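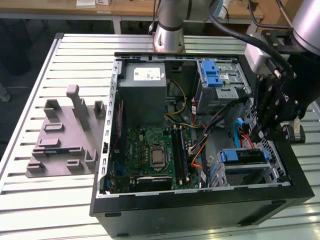 Junio, casi las once de la noche

Vuelvo de la nave de Prado con dolor de cabeza y con la misma opinión que tenía al salir de casa. Nokico promete que su célula desmonta una torre de oficina sin que nadie la toque. Hoy ha fallado otra vez en los discos, y el programa ha apuntado el ciclo como correcto.

El error fue el 259, pérdida de agarre. Según el manual, cuando salta, el brazo tiene que quedarse quieto y esperar confirmación. Se quedó quieto 4 segundos y luego reintentó solo, con la pinza a un dedo de los cables SATA. Yo tenía la mano cerca. No pasó nada, pero lo escribo porque mañana en la reunión se hablará de "incidencia menor" y quiero acordarme de cómo me aparté. 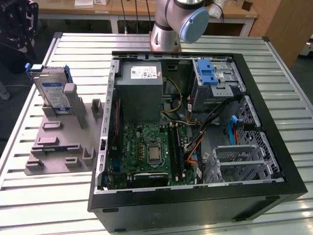
Lo del agarre me lo puedo creer. Las pestañas azules de plástico ceden de una manera en cada caja, y el modelo de Fusero se ajustó con cajas nuevas, sin un rasguño. Lo que no me trago es el reintento. Pregunté quién lo había activado y la respuesta fue que venía así de fábrica. Hace un mes venía desactivado de fábrica.

Cosas que tengo que pedir por escrito, antes de que se enfríe:

1. El registro completo del ciclo 1452, sin filtrar. El resumen no me sirve.

2. Que prueben la parada con una persona al lado del armazón de los discos, que es donde acabamos metiendo la mano todos.
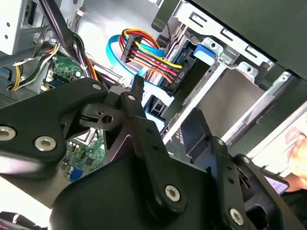 3. El valor de fuerza de la pinza en el momento del 259. En pantalla sale un promedio, y un promedio no pilla a nadie.

4. Quién firma los cambios de configuración.

En Berkska siguen repitiendo la cifra de las 1681 operaciones sin accidente. Muy bien. ¿Cuántas con alguien dentro del vallado? Esa columna no existe en la hoja.

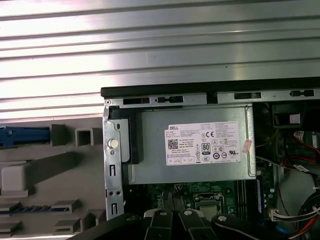

Además está la fuente de alimentación, que ni siquiera entra en el plan de esta fase. Me dicen que será lo fácil, por ser una caja grande y rígida. También dijeron eso de los discos en marzo. Pesa más, lleva un manojo de cables detrás, y si la pinza la suelta a medio camino cae sobre la placa.

He dejado la célula bloqueada y me he traído la llave. Imagino la cara que pondrán a las ocho. Tengo que comprar café.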